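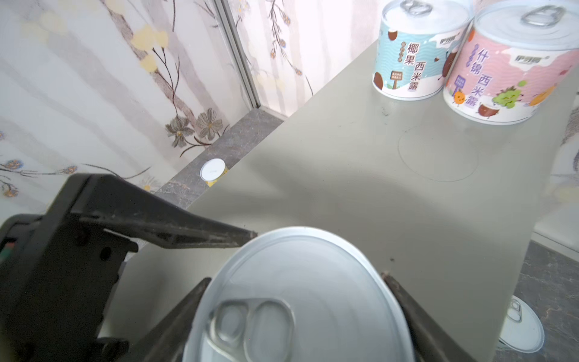
You can't call that cooking, one reader of the last edition wrote to me, if all you've done is pull a ring. I kept the letter. I think it's wrong, but it's a good place to begin a chapter on tinned puddings.

Print this page
E-mail this page

Chapter 9
Sweet Things in Tins

I grew up on tinned peaches with evaporated milk (the syrup went in too, always), so I was well into adulthood before I met sago dessert soup in a can. Coconut jelly was my first, mixed fruit came soon after, and I was hooked! Little pearls, sweet milky soup, something chewy at the bottom – and you can eat it straight from the fridge with a long spoon.

Sago pearls from scratch are a different business. You boil them, you stir them, you rinse them, and if you wander off to answer the door they set into a lump the size of the pan. We'll make them properly later in the chapter, with 500 ml of coconut milk and a good deal of patience, but I want you to taste the tinned kind first so you know what you're aiming for.

So before the next lesson, buy two different flavours. Chill one and leave the other in the cupboard overnight. Wipe the lids, stand the cans on something flat, and lift each ring slowly until the seal gives – it will spit at you if you rush. Tip 200 ml from each into a glass and write down what you notice first, the sweetness or the texture. My class at Grodgate argued over this for most of an afternoon in September, and half of them changed sides once the second can had warmed up a bit.

Do put a saucer under anything that's come out of the fridge, by the way. I have a table at home with rings all over it and I've tried everything on them, lemon juice included.

Keep your notes. You'll need them for the recipe on page 424.

Print this page
E-mail this page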